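# Unit 4: Rules, standards and what they leave out

Notes to go with the Flidcombe lectures. Read them before the seminar, and bring your own copy of the site rules you were given in week one. We will be picking those apart too.

## 4.1 Three kinds of paper

People in this trade say "the standard" when they mean any of three different things, and a good deal of muddle follows.

- **Law.** You must do it. Somebody can fine you or stop you working.
- **A published standard.** You may have to follow it because a contract says so, or because following it is the easiest way to show you met the law. On its own it usually binds no one.
- **Good practice.** Somebody wrote down what they do and put a cover on it. Sometimes very sound, sometimes a sales leaflet with numbered headings.

When a supplier tells you a machine or a method is "compliant", ask which of the three, and with which clause. I have asked this at trade shows for years. The usual answer is a brochure.

## 4.2 The Dadden checklist

The Dadden checklist is our worked case this term. It runs to 49 items and covers manual handling tasks done with gripper tools, whether fixed to an arm or held in the hand. Ulla Laitinen took part in the second revision and has let us use her marked-up copy.

Read it with a pencil. Sort every item into one of these:

1. can be checked by looking
2. can be checked by measuring
3. can only be checked by asking someone, and believing them
4. can't be checked at all

Ulla's own count puts 12 items in the last group. Item 7, "the operator shall be suitably aware of the surroundings", is my favourite. Suitably by whose lights? A person can sign that on a Monday morning without lifting their head from the form.

I'm not saying throw the thing out. Items 15 to 22, on pinch points and where the free hand goes, are clear and short, and were plainly written by somebody who has trapped a finger. Learn those.

## 4.3 Numbers that comfort people

Trarkura's internal review is often quoted to show that checklists work. It covered 2878 work sessions, of which 417 had at least one item marked "not met". The review calls this a healthy reporting culture. Perhaps it is. It could just as well mean that in all the others the boxes were ticked from top to bottom in one go.

Things you would want to know before believing either story:

- who filled in the form, and when – before the session, during it, or at the end of the week
- whether a "not met" led to any change, or only to a longer form
- whether anyone checked a handful of the clean forms against recordings

The review gives none of this. Eero Riihimäki wrote to ask and was sent the same review again, in colour.

## 4.4 Rules for the bench, work in the home

Most of the written rules you'll meet picture a clear bench, one tool, one object and good light. Plenty of the handling now goes on in ordinary rooms, among whatever people keep there, with more than one gripper in play and a pet that hasn't read the site rules.
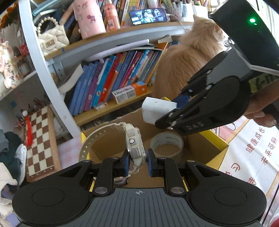
Clause 3 of the checklist asks for a "defined working area, free of items not related to the task". Taken at its word, it rules out most homes. So teams do one of two things. They clear everything away and learn little about handling in real rooms, or they leave it as it is and tick clause 3 regardless. The second is far more common, and I'd rather see it written down openly.

The Salminen draft tries to mend this by asking for a short note of what is in reach and what can move by itself. That is better. It still says nothing on two tools sharing one space: who goes first, who gives way, what word means stop. Agree on the word before you start – "stop" will do nicely.

A fair minimum for shared work in a lived-in room, as I would write it:

- Agree who is holding what, out loud.
- Keep the free hand off the linkages while the jaws can close.
- Know where straps and charging cables run.
- If an animal comes into reach, pause. Don't work round it.
- Write down what you left in place, and say so in the record.

You are welcome to disagree with any of these. I have no study to back the fourth, only common sense, and I would mark you down for leaning on that.

## 4.5 For the seminar

Pick one Dadden item from your group 3 or 4 and rewrite it so that a stranger could check it. One sentence, no "suitable", "adequate" or "appropriate". Then try to break it: find a way to meet your wording while still doing something daft. Bring both halves on one side of paper.

Reading: Laitinen's marked-up copy, all of it; the Trarkura review, tables only. The Salminen draft is still open for comments until the end of March, and I'll send ours in as a group if there are enough worth sending.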